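**Ticket 441 — Right arm grips fine, planner disagrees**
Component: stidura-planner (grasp state, tool attachment)
Reported by: Arne Wendt
Assigned to: Rüdiger Ehlers
Priority: was "low", then "high", now "please"

**Symptom**

Net-scooping task, two arms, blue tray. The right arm picks up the net, lifts it, and Stidura goes on planning as if the gripper were holding nothing. Every path after that is computed for a bare hand. The planner is very pleased with these paths. They'd be lovely if the net were imaginary.

The log gives us this, over and over:

`attach_tool: rejected (pose_age 378 ms > limit)`
`attach_tool: continuing without attachment`

I'd like a word with whoever wrote "continuing without attachment". (I've checked the history. It was me, in April.)

**What I tried first**

Restarted the perception node. Restarted the planner. Restarted both in the other order, which Arne swears by. No change.

Then I went after the water, as one does. The Leitão segmenter has never liked shiny things, and I was fairly sure it was losing the net in the reflections.

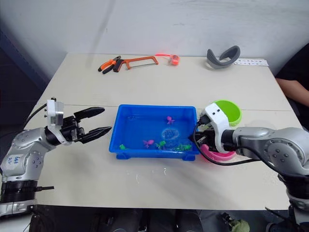
Water was an attractive suspect and I spent far too long on it. Leitão does wobble a bit on this set-up: the clear ball floating between the rubber toys comes and goes in the mask like a bad radio station, and splashes on the tabletop get promoted to small objects now and then. But none of that touches the tool pose. I masked out the whole tray region and replayed the bag, and got the same rejection at the same step. Water released without charge.

**Narrowing it down**

Replayed 26 recorded runs with the attachment check logging properly instead of muttering. The rejection shows up in 9 of them. All 9 have the wrist camera switched on as a second source for the tool pose. With head camera only, the attachment goes through every time.
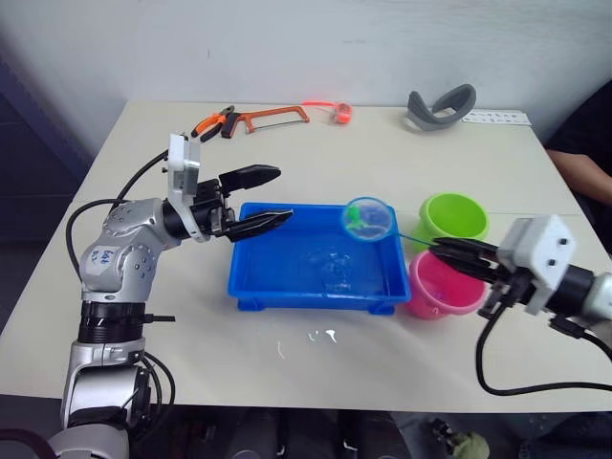 So the grasp itself is fine and the controller knows it's fine. Finger width is right, effort is right, and `grasp_state` flips to HOLDING as it should. It's the next step that falls over, when the planner asks the fusion node where the tool is and gets an answer stamped in the past.

Arne's comment, pasted from chat so it doesn't get lost:

> Could the fused pose be taking the oldest stamp of its inputs? I have a vague memory of us deciding that was "safer".

It does take the oldest stamp. We did decide that. I have found the notes and they contain the word "safer" twice.

**Cause**

The wrist stream goes through the Bunex bridge, and the bridge queues frames when the log writer is busy. Queue depth was left at the default, so the fusion node was being handed frames well past their best. It then stamped the fused pose with the older time, and the planner threw the lot out for being stale.

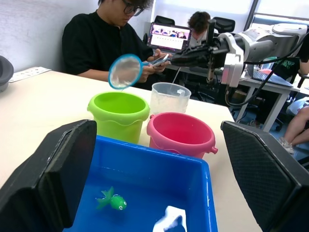
Each of the three parts is behaving as documented, and I include the bit of documentation I had to write this morning in order to say so.

**Fix**

1. Bridge queue depth down to 1 for the wrist stream. We want the newest frame or none.
2. Fusion node drops an input older than the limit before fusing, and logs which one.
3. `attach_tool` now stops the plan when it's rejected. No more cheerful continuing.

```
bridge:
 wrist_right:
 queue_depth: 1
 drop_old: true
planner:
 on_attach_reject: halt
```

Item 3 broke two unit tests that relied on the planner carrying on regardless. I've changed the tests. Arne has reviewed this and written "fine, I suppose", which from him is a parade.
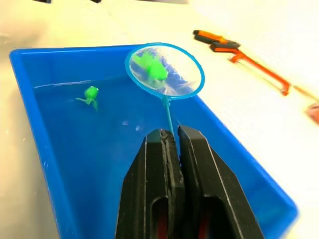
*Last changed: 2 January 2023*

**Still open**

- Scoop success check. It looks for one green blob inside the hoop and calls it done. With one toy in the net and another still in the water to the left, it can't decide which it's judging, and reports whichever is larger. Needs to use the hoop outline from the tool model. Split off to its own ticket.
- The net's collision model is still a cylinder with a disc on the end. Good enough for clearing the rim, poor for anything closer. Rüdiger to measure the hoop.
- Forkolton exporter still writes the old field name for `grasp_state`. Harmless unless you read the export, so we've got until someone does.
- Left arm config has the same default queue depth. I haven't changed it yet as Arne has a branch open on that file and I'd like to stay on speaking terms.

Leaving this ticket open until the left arm is done. Please don't close it to tidy the board.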